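## 6. Soft Goods Module: Set-Up and First Run

The Soft Goods Module lets the Humlow two-handed unit pick up, turn and put down cushions, throw pillows, folded blankets and similar items. It is supplied as a software key and a set of grip profiles. No extra hardware is needed if your unit already has Ponia metal-tipped hands.

Complete Section 4 (Hand Calibration) before you start. Grip profiles loaded on an uncalibrated hand will install without an error message but will not hold their force limits.

### 6.1 Loading the grip profiles

1. Set the unit to Standby.
2. Open **Tools > Profiles** on the tablet and select **Soft Goods**.
3. Enter the key printed on the inside cover of this manual.
4. Wait for code 224 on the status line. This code means that both hands have accepted the profiles.
5. Restart the unit from the tablet. Do not use the rear switch.

**Note:** If code 224 shows for the left hand only, repeat steps 2 to 4 with the right hand selected. A second failure calls for a service visit.

### 6.2 Setting contact force

Contact force is set separately for each hand. The factory value is 2 on both. Use this value for the first run, including on thick or heavily stuffed items.

Fabric that folds over a fingertip can hide the contact point from the head camera. In this case the unit relies on the wrist view, and the operator should do the same. Select **Wrist** on the tablet and look at where the tip meets the cloth. A tip set into a crease, with the fabric denting and gathering on both sides of it, is in contact. Fine wrinkles running outward from the crease show that the cloth is under pressure.

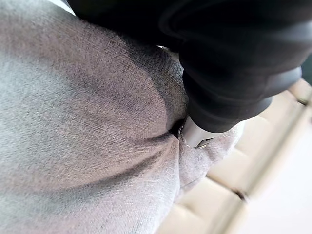
### 6.3 Checking the fingertips

1. Put the unit in Standby and lock both wrists.
2. Wipe each metal tip with a dry, lint-free cloth.
3. Run a piece of thin nylon over each tip. If it catches, replace the tip before you go on.
4. Check that the tip is seated fully in its housing – a loose tip will turn slightly under finger pressure.

**Caution:** Do not run the module on leather, silk or loose knits with a worn tip. Damage to the customer's furniture is not covered under the Zercombe service plan.

### 6.4 First run

Use one square pillow with no tassels, beads or exposed zipper. Keep people and pets out of the work area.

1. Place the pillow flat on a sofa seat, clear of the arms.
2. Stand the unit in front of the seat and select **Find Item**.
3. When the outline on the tablet matches the pillow, select **Lift**.
4. Keep one hand on the stop control until the item has been put down.
5. Select **Turn** and enter 90 degrees.
6. Select **Place**.

If the outline includes part of the sofa, cancel and move the pillow. Pale items on pale seats are the usual cause. 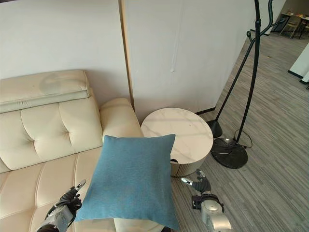

The Lift routine is designed to support an item from its lower part and leave the upper part in view of the head camera. The hands do not need to mirror each other, and the operator should not stop the run only because one is more open than the other. With the blue pillow above the cream seat, the left fingers are partly curled near its lower left edge while those of the right hand are spread slightly beside the right edge. The color difference also makes this a suitable pairing for a first run. Before using Turn, check the swing area for side tables and lamp stands, both of which may stand within reach of the forearms.

### 6.5 If the item is dropped

Wait for the hands to return to the open position. Put the item back by hand and run **Find Item** again. After more than 2 drops in a row, stop and repeat the fingertip check in 6.3.

Do not raise contact force to correct a drop until the **Kashindye** log viewer has been opened and the entry for that lift has been read. Entries marked SLIP allow an increase of one step. Entries marked EDGE mean that the outline was wrong, and force must be left as it is.

Settings for blankets are in Section 7.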